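Household Word Lists from Naten
README and data card

What is in this collection

The collection holds 2336 entries of household vocabulary as it is spoken in the town of Naten and in the villages on the slope behind it. An entry is one word or one fixed phrase, with its meaning in English, the place where it was written down, and, where we have it, a sentence in which a speaker used it. The subjects are the kitchen and the table, laundry, heating, sewing, storage of food, and small repairs. Farm words and church words are not included. They belong to an older list which I did not make and which has other rules of spelling.

The words come from three sources. The largest part was collected in conversations, mostly at kitchen tables, between speakers and one listener with a notebook. A smaller part was copied from household account books that families lent to us. The rest, 30 entries, comes from letters, and these are marked with the letter L in the source column because the spelling in letters follows the school language and can mislead.

Files

entries.txt contains the main list, one entry per line, with the fields separated by tabs.
sentences.txt contains the example sentences. The first field is the entry number.
places.txt gives the short codes for the villages.
doubtful.txt contains words that were heard only once and that no second speaker could confirm. They are not counted in the total.
changes.txt is the history of corrections, newest first.

All files are in UTF-8. If you open them in a spreadsheet program, please set the entry number column to text before you import. The leading zeros are part of the number and the sentences file will not match without them.

Fields in entries.txt

number: four digits, never used again after an entry is removed.
word: the form as spoken, in the spelling described further down.
class: noun, verb, adjective, phrase.
meaning: a short English meaning. Where English has no single word I wrote a description and did not try to be elegant.
place: a code from places.txt. More than one code is possible.
source: C for conversation, A for account book, L for letter.
age: the age group of the speaker, O (over sixty), M (middle) or Y (under thirty). It is empty for account books.
note: anything else, often a remark of the speaker.

How the spelling works

The speech of Naten has no official spelling. I use the alphabet of the school language with two additions. A long vowel is written double. A soft final consonant is marked with an apostrophe, so that kal (a lid) and kal' (a burn on the finger) stay different. In the lower villages many people do not make this difference any more, and in that case both forms are given with the place code of the lower village and the note "same".

Stress is on the first syllable and is not marked. The exceptions are borrowed words, where I put the stressed syllable in the note field. I did not do this for the account books, as one cannot hear a book.

Words for the table

This is the largest group and also the one with the most disagreement. The town has one verb, postit, for laying a table. The upper villages have two verbs. With sterat you lay the table for the people of the house, and with gostit you lay it for somebody who comes from outside, even if the plates are the same. A speaker in Virnetell told me that her mother would correct a child who used the wrong one. I have kept the two verbs as separate entries with a cross reference.

The names of the pieces are also not equal everywhere. The spoon is lizha in all villages. The fork came later to these houses and has at least four names, of which three are borrowed. One of them, pirka, is also the word for a small hay tool, and older speakers laugh when they hear it at dinner. For a plate the usual word is tanir, and a large flat one is tanira, with the ending that makes things bigger. A handle is drzhak on a tool or a pot, but on a spoon or a fork many speakers say rep, which means a tail.

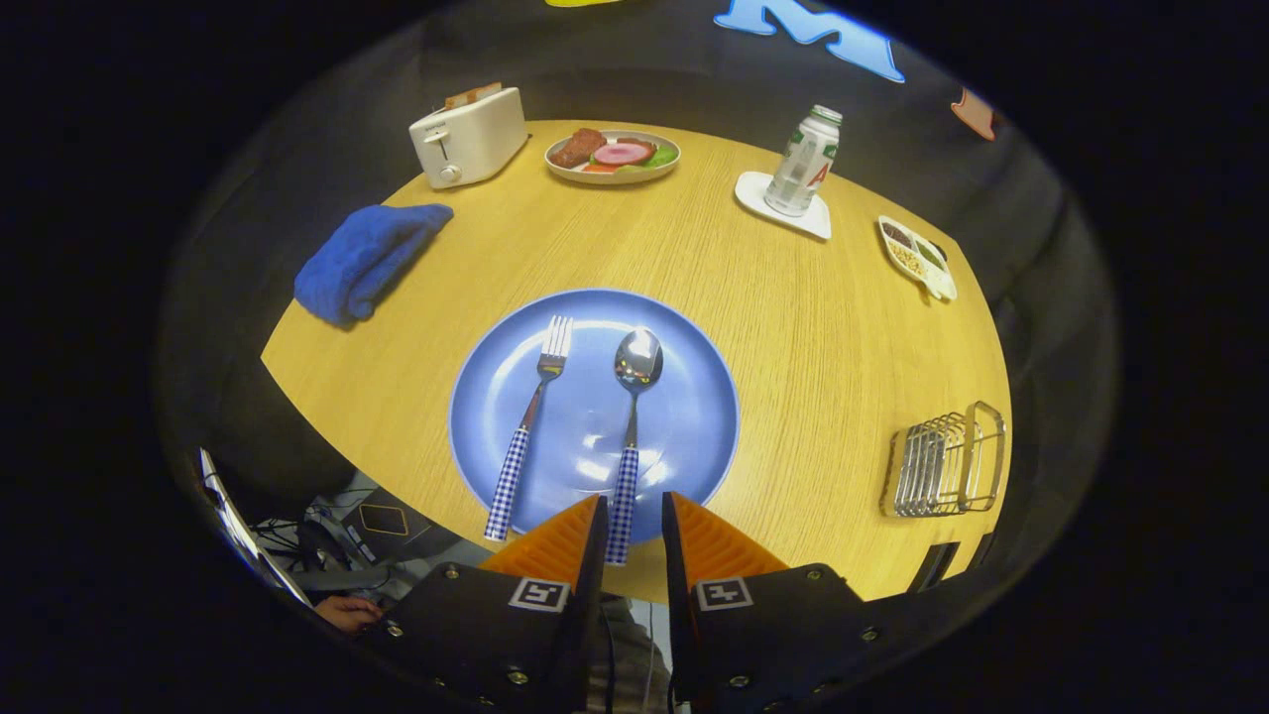 Slavica Omerović wrote back after the January version that rep is wrong for a fork in her part of the valley, that her family kept it for the spoon and for the soup ladle only, and that a fork had a noga, a leg. She asked me to check whether the people who said rep for both had married in from Virnetell. I have checked this for the speakers I could still reach, and for most of them she is right. The entry now carries two place codes and a note, and noga has its own line.

If you have a correction of this kind, it is very welcome. Please say which village the word is from and who used it – a grandmother's word is as good as your own, but I need to know which it is.

Known problems

The list is not balanced. The town gave some 800 entries, and two of the upper villages gave almost nothing, because I could visit them only in summer when people had no time to sit. Younger speakers are few. Men are few also, except in the group of repair words, where they are nearly all.

The meanings were written by one person. Atieno Makokha read them all for the English and changed many, but she does not speak the language and could not say whether a meaning was too wide or too narrow.

The account books from the Dumitrescu house are damaged by water in the lower corners. Where a word could not be read to the end, I completed it only if the same word stood complete on another page. Otherwise it is not in the list.

Entries for heating contain several words for parts of a stove that is not built any more. I have seen one such stove. If my descriptions of the parts contradict each other, please trust the account books.

Privacy

Names of speakers are not in the files. Remarks that could show a family were shortened. Three speakers asked to have their sentences taken out, and this was done in all versions.

Use and citation

You may use the lists freely for teaching, research and private study. Please do not print the sentences separately from their entries. If you cite the collection, write "Household Word Lists from Naten" with the version date, which for this version is 2nd November. Corrections are collected and added in January of each year, and what arrives later waits for the next round.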